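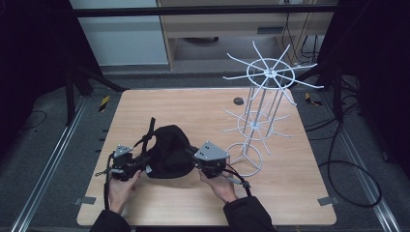
Fabric shopping bags are usually sold as a replacement for single-use plastic, but the point at which a bag fails in ordinary use is seldom stated on the label. This project measured how the handle seams of fabric bags respond to repeated loading. Black fabric, as on the bag held over the light wood tabletop, was preferred for the main series so that pale thread and chalk marks would stand out against it. Undyed bags were kept for comparison only.

2. Materials

Bags were obtained under two shop labels, Letis and Iltau. Both are sewn from woven fabric with the handles folded into the top hem. The Letis handle is fixed with a crossed square of stitching, the Iltau handle with a double straight row. Seam allowance was measured at both ends of each handle with a steel rule. The thread was not identified.

3. Method

Each bag was hung by both handles from a fixed bar and loaded with bagged sand to 7 kg. The load was raised clear and lowered again for 500 cycles. Seam opening was read at intervals of 60 cycles, with a last reading at the end. A seam was recorded as failed when the opening exceeded 2 mm or when any stitch parted. Anjana Sikder carried out the loading and Ita Ní Chonaill took the readings. The procedure follows the Wijaya handout issued in the textiles module, except that the rest period between readings was shortened.

4. Results

Crossed stitching opened more slowly than straight rows. In the Iltau bags, opening began at the outer end of the row and moved inwards. No Letis seam reached the failure limit, although the fabric beside the stitching was visibly distorted by the final reading. Readings are listed in Appendix B.

5. Sources of error

The sand settled during loading, which shifted the centre of mass towards one side. Humidity in the Bistum workshop was not controlled. All loading was vertical, so the results do not cover bags carried on the shoulder.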